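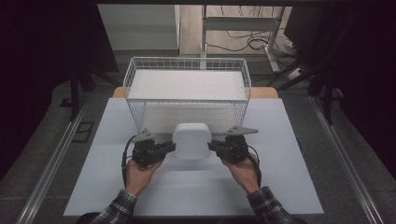 A concrete floor looks like one solid piece of stone, but most large ones have steel bars hidden inside them. The bars are called rebar, a short name for reinforcing bar. Workers lay them in rows that cross each other, so that they make a pattern of squares called a grid. The wire basket in the photograph has a grid too, made of thin white metal rods. Rebar is much thicker and heavier than basket wire, and its surface has small ridges that help the concrete hold on to it.

Why does concrete need steel?

Concrete is very strong when it is squeezed. A heavy truck can park on a good concrete floor without hurting it. Concrete is weak when it is pulled or bent, however. If the ground under one part of the floor sinks, the floor may bend a little and crack. Steel is strong when it is pulled. When the two materials are put together, the concrete takes the squeezing and the steel takes the pulling.

You can try this at home with modeling clay. Roll out two flat strips and let them dry. Before the second strip dries, press a few toothpicks into it lengthwise and cover them with more clay. Ask an adult to help you bend each strip gently. Which one breaks first?

How is the floor made?

The Tindall Public Works Office is building a new garage for its road trucks. The floor of the garage will be 64 feet long. Salvador Veloso is in charge of the ground work, and Judite Arruda checks the steel.

First, an excavator digs away the soft soil on top. Soft soil has roots and leaves in it, and these rot and leave empty spaces. Next, trucks bring gravel, and a roller presses it down until it is firm and flat.

Workers then build a low wall of boards along the edge. This wall is called a form. It works like the side of a cake pan and keeps the wet concrete in its place.

The rebar goes in after the form. At the Tindall garage the bars are 12 inches apart, and they are tied with wire wherever they cross. Small blocks hold the grid up off the gravel. If the steel lay on the ground, water could reach it and make it rust.

When Ms. Arruda has approved the grid, the concrete is poured. Workers spread it with rakes and pull a long straight board across the top to make it level.

Does concrete dry?

Many people say that concrete dries, but the right word is "cures." The cement and the water join together and form something new and hard. The crew keeps the floor damp for the first days so that the water does not leave too soon. Trucks will be allowed on the garage floor in September.

Words to know

Cure: to become hard as cement and water join together.
Excavator: a digging machine with a long arm and a bucket.
Form: a mold that holds wet concrete.
Rebar: steel bars placed inside concrete.

Please stay outside the fence at every building site. Wet concrete can burn the skin, and the ends of the bars are sharp.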